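Do Clip-Lid Containers Deserve Their Reputation? A Report on One Box and a Lot of Claims

Product Use and Everyday Design, term project report

Our group was asked to pick a common household object and check what people say about it against what we could find out ourselves. We picked the plastic food container with clips on the sides, the kind every roommate owns and every roommate blames for something. I expected to write a dull report saying the thing works fine. I am less sure now, and part of what follows is a complaint about how little anyone bothers to check.
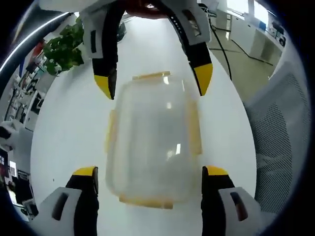 Declan Ó Ceallaigh
Second-year student, report author

4 February 2024

Background

The claims we started with came from three places: the shop listing at Hostix, where we bought ours, a leaflet from a kitchenware seller called Fuchs, and our own families. The Hostix listing used the word "airtight" four times and never said how that had been tested. The Fuchs leaflet promised 2,000 openings and closings. It did not say who opened and closed the thing, or whether there was food in it. My mother says the clips go first. She gave no figures either, but she has at least owned some.

Hadi Qaisi did the reading for this part and found a good deal of material on plastics and almost none on clips. He wanted to put in four pages on polymers. We kept one paragraph and then cut that too, as it had no bearing on the questions we were asking.

What we asked

We settled on 2 questions. Does the box hold water when it is closed and laid on its side? Does a person who has never used that model close it properly the first time? Dinesh Varma wanted a third question, about stacking. I argued against it, and I still think that was right, because a single box doesn't stack.

Looking at the box

Before any testing we spent a session going over the container on a white table. I thought this was a waste of time when it was proposed. It was worth more than I gave it credit for, mainly because it made us argue about words. I had been calling the plastic clear. Dinesh called it cloudy. Under ceiling lights it throws back so much glare that both of us could make a case, and we ended up writing "translucent" in the notes and moving on. If a shop says you can see your leftovers at a glance, I would like to know what lights they have.

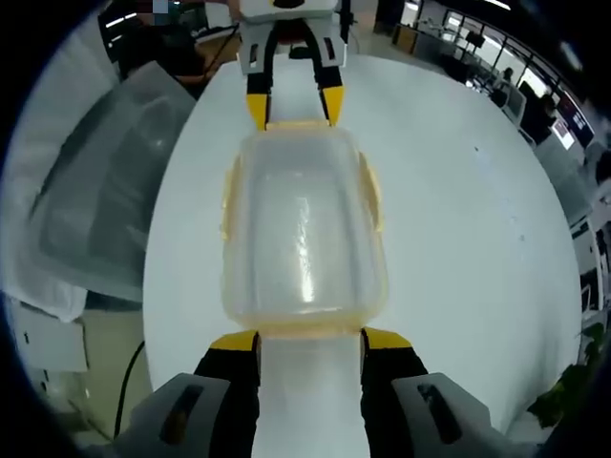
Figure 2. The container on the round table, with the side clips folded outward.

The clips are the part I distrust. Folded out, they stick out from the long sides, and in a full cupboard that is exactly where another dish is going to catch them. The yellow color does help you see whether they are open. Hadi thinks it was chosen for that purpose. I think someone liked yellow, and neither of us has any evidence.

Water test

The method was simple. We filled the box halfway at the sink, closed it, laid it on its side on a dry paper towel and left it for 40 minutes. We then looked at the towel. We ran this 24 times across several afternoons, drying the rim between runs.

Most of the towels stayed dry. A few did not, and the wet ones were bunched near the end of the series. It would be easy to write that the seal was wearing out, and an early draft of this report did say so. Volker Strobel, who read that draft for us, asked who had closed the box in those runs. We went back to the log and found that we had only started writing down names after the first afternoon. So the late leaks could be the seal, or they could be whoever was in a hurry to go home. We can't tell, and I have taken the sentence out.
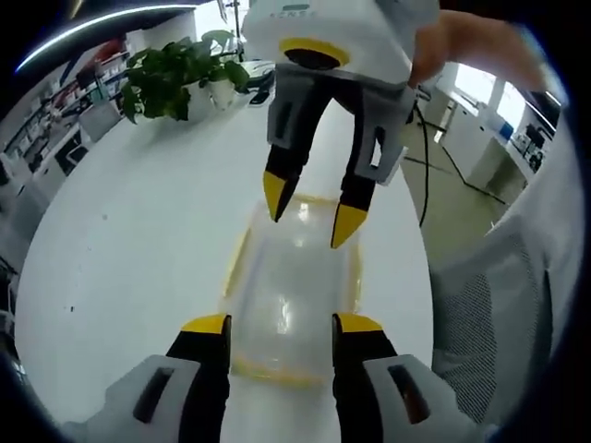

We also never weighed the towels. A damp spot the size of a coin and a soaked corner both went down as "wet." That was lazy, and anyone repeating this should borrow a kitchen scale.

First-time closing test

For the second question we asked students from another course to close the box with no instructions. Nearly everyone pressed the lid down in the middle and then snapped the clips in whatever order they liked. Several left one clip slightly up and said they were done. When we pointed it out they were surprised, and a couple were annoyed with us, which is fair enough.

I am cautious about this result too. People standing at a table with someone watching them do not behave as they would at home with soup on the stove. They may be more careful or they may be flustered. We asked Eckhard Böttcher, our course tutor, whether there was a standard way around this, and he suggested leaving the room. We did that for the last few people, and then had no record of how they did it, only of how the box looked afterward.
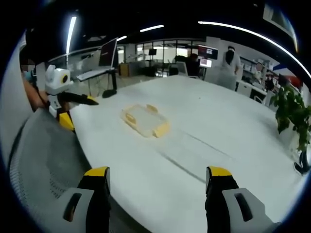
Dinesh would like it noted that he disagrees with my reading here. He thinks the pattern of the forgotten clip is strong enough to report as a finding, and that a second group would show the same thing. Maybe. I would want to see the second group.

What we can say

The box held water on its side in most of our runs. When people closed it without instructions, a missed clip was a common mistake. We have nothing to say about 2,000 openings, having come nowhere near that number, and nothing to say about "airtight," as water staying in is a different matter from air staying out. The listing treats them as one thing.

If the project continues in July, we would like to buy a second box of the same model, keep a proper log from the first run, and test the clips by themselves. Hadi has already drawn up a sheet with a column for names.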